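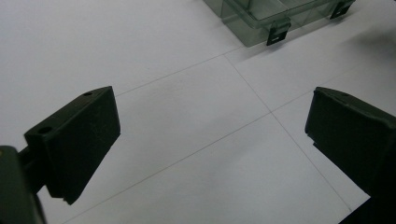
Skelent hand-held gripper kit: questions we get asked

Last updated January 5, 2019

We test automation kits for small workshops in Tistoddale and take no money from the firms that make them. The Skelent kit has brought in more mail than anything else since September, so the answers are collected on this page.

What do you get for the money?
One hand-held gripper, a pair of fingers, a charger and a license for the Enent software. The license runs for a year. The price is $1,522 before tax, and the renewal price was not on the order form when we bought ours. Ask for it in writing.

Does it really "teach a robot in an afternoon"?
We doubt it. You do a job by hand with the gripper, the software records it, and a robot arm is supposed to copy you. The brochure says 22 recordings are enough for a simple pick-and-place job. We made 100 and still would not leave the arm alone with the result.

Do I need to own a robot arm?
Yes, and the sales page is slow to say so. Without an arm you have a recording tool and a folder of files.

Which arms does it work with?
Skelent lists five. We have tried one, the small Öberg, and it took two support calls to get it talking to the software. We can't speak for the other four.

How well do the fingers hold small parts?
They are thick, blocky pads with broad, flat inner faces. That suits a box or a block. For washers and short screws we would want something narrower, and Skelent does not sell it yet – "planned" is the word they use, with no date.

Can it open and close a compartment box?
This comes up a lot, as the demo video shows a parts box being unlatched in one smooth go. By hand, with practice, you can do it. Getting the arm to repeat it is another matter. Ours managed it on some runs and pushed the whole box along the table on others.

Do the fingers mark easily?
Ours have faint scuffs and small pale marks on the inner face. It is cosmetic as far as we can tell. A spare pair is extra.

Is there a trial?
There is a paid one. The fee comes off the price if you buy, and you lose it if you don't.

Would you buy it again?
Not at this price. If you already own the Öberg arm and have someone on staff who likes fiddling with software, book the trial and bring your own parts – the sample blocks they supply are very easy to pick up.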